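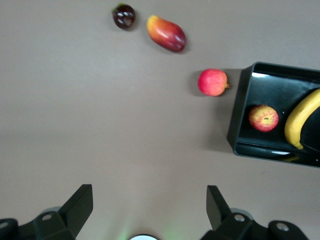
Plundonon: Teaching Pick-and-Place by Teleoperation
Progress report, second reporting period
Prepared by Ginette Tanguy, Nyaga project office

Status

Work in this period covered Task B, sorting fruit into a tray, by remote control of a single arm with a wrist-mounted camera. Collection for Task B started in September and is on schedule. Task A (folding) was closed in the previous period and is not discussed except where its data were reused for tests. Spending is within the approved budget line. One change to the plan is requested and is set out near the end.

Task definition

The operator starts with the fruit on the tabletop and moves it into a black tray, one piece per grasp. The current set is an apple, a banana, a plum, a mango and a pomegranate. Placement on the table is varied between episodes. The tray stays on the right side of the work area but may shift enough that part of it falls outside the wrist view. An episode ends when all pieces are in the tray and the fingers are open and clear of the rim.

The set was chosen for spread in size and shape. The plum is small, dark and glossy and gives weak edges to the wrist camera. The mango is long, so the operator has to turn the wrist to match its axis. The pomegranate is round and has a crown, and a grasp that closes on the crown tends to rotate the fruit.

Collection to date

393 episodes have been recorded and kept. Each contains the wrist video, joint positions, gripper opening and operator commands, all stamped from one clock. Episodes with a dropped connection or a missing video segment are deleted at the end of the shift and do not enter the total. Episodes with a failed grasp followed by a successful one are kept and tagged as recovery.

Operators work through the Clikton handset, which maps hand motion to the end of the arm and trigger position to finger spacing. New operators practice on foam blocks before their first recorded shift. Practice episodes are stored separately.

Hand guiding, where the operator moves the arm directly, was tried early in the period as an alternative. It gave smoother approach paths, but the operator's hand and sleeve entered the wrist view during most grasps, and those images will not match what the policy sees when it runs alone. Hand guiding was dropped for Task B and is retained for calibration poses only.

Data quality

Three issues were logged.

Motion blur. Fast lateral moves at the start of an episode soften the image of fruit on the far side of the table. Operators have been told to slow down until the first target is centered between the fingers. Exposure time was shortened, with a small increase in noise.

Reflections. The tray walls are glossy and return bright highlights from the overhead lights. In early training runs the policy sometimes slowed above the tray as if an object were there. Diffusers have been ordered. A matte tray was considered, but the Zisham test site uses glossy trays and the training data should resemble it.

Command lag. Delay between handset and arm rose during afternoon shifts, when the network was shared with another group. The handset now has its own wired link and the delay has been steady.

Training results

A first policy was trained on the kept episodes and run on the arm for 100 trials with random fruit placement. Performance on the apple and the banana was acceptable for this stage. Most failures were on the plum, where the fingers closed short of the fruit or pushed it away. Failures on the mango were nearly all orientation errors. Trial logs and video are on the project share under Task B, evaluation 1.

A second policy, trained with the recovery episodes weighted more heavily, is running now. Evaluation will use the same placements so that the two can be compared directly.

Change requested

We ask for approval to move 5 operator shifts from Task C to Task B. The shifts would be used only for plum and mango episodes. Task C depends on a fixture that has not been delivered, and the shifts can't be used there in this period in any case. There is no effect on total cost.

Next period

Complete evaluation of the second policy.
Install diffusers and record a short comparison set under the new lighting.
Begin transfer tests at Zisham with their trays and table height.
Deliver the cleaned Task B dataset, with tags and the operator guide, to the Nyaga archive.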